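Clubs > Skarkia Robotics Club > Questions and Answers

Skarkia Robotics Club - Questions and Answers

Updated August 21, 2022

Who can join?
Anyone between 14 and 19 who lives in Flallden or goes to school there. You do not need to have built a robot before. About half the members each year start with no programming at all, and they usually spend the first month paired with someone who has been in the club longer.

What does it cost?
The fee is $40 per term. It covers parts, tools and the bus to the Mosska meet. If the fee is a problem, write to Tuva Magnusson and she will waive it. You don't have to explain why.

Do I need my own laptop?
No. The club has laptops with everything installed. If you bring your own, ask Tibor Katona for the setup sheet first, as the arm software only runs on certain versions and it takes an evening to undo a bad install.

What is this year's project?
The Berge Challenge, senior class. Teams program an arm to pick up small control-panel parts from a table and place them in a fixture. The parts are push buttons with their contact blocks attached. The order of picking is given on the day, so the program has to tell a green button from a red one and can't just replay a saved path.

How does the team practice?
On the table in the back room, with the arm bolted down and a camera at the wrist. We begin with two buttons, one green and one red, lying on their sides with a gap between them. Once a program can pick either one on request, we move them closer together and turn them to odd angles.

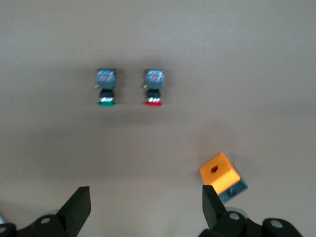

Most failed picks so far come from the approach angle. The cap is wider than the collar behind it, so fingers that close too near the cap tend to push the button away. Ximena Montecinos has been testing a grip on the square block, which holds better but leaves less room when two buttons are close. Both versions are in the shared folder. Please don't overwrite either one - copy it and put your name on the copy.

Can I drive the arm on my first day?
Yes, at low speed and with a mentor next to you. To run it at full speed you need to pass the safety check, which takes 21 minutes if you have read the handout. Pascual Ledesma does the checks before each session.

What are the safety rules?
Hair tied back, no loose sleeves, no drinks on the table. Hands stay off the table while the arm is powered. One person is at the stop button whenever a program is running and does nothing else.

How is the challenge scored?
Each correct placement earns points, and a dropped part loses some of them. There is a time bonus, but only for teams that place every part. Last year's team finished with 295 points. The full rules are on paper in the club room.

How much data do you collect?
Every practice pick is logged, including the bad ones. The log had 3,717 entries at the end of last term. New members are welcome to use it for school projects if they ask Tuva.

Can parents come and watch?
Yes, during the last half hour of any session. Please come in by the side door and stay behind the yellow line.

What if I miss a session?
Read the notebook before the next one. Whoever used the arm last writes down what was changed and how it was left.

Who do I contact?
Tuva Magnusson for membership and fees, Tibor Katona for software, Frøydis Solheim for travel to Mosska. The consent form for travel has to be on paper and signed, and Frøydis needs it a week before we leave.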